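Kitchenware Sorter, Part Time

Zivthorpe is hiring a part-time sorter for its kitchenware table, starting in November. The job is 9 hours a week, in two afternoon shifts.

You will sort small kitchen items by type and size, match up sets that have been separated, and put them into bins for the packing room. Most of the stock is plastic: measuring cups, spoons, funnels, lids. Incomplete sets go to Shufen Qian, who keeps the spare parts.

You should be able to stand for a full shift and lift 40 pounds. Good color vision helps, as many sets are color coded. No experience is needed. Training takes two shifts and is paid.

To apply, send a short note with the hours you can work to Sølve Holmgren, Room 209. Applicants will be asked to come in and try an hour of sorting.

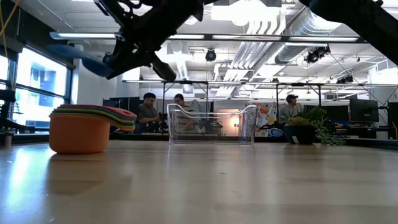 Nested measuring cups and a clear bin on the table.

Pay is discussed at the visit. Parking is free after 11 a.m.

Contact | © Zivthorpe | Back to top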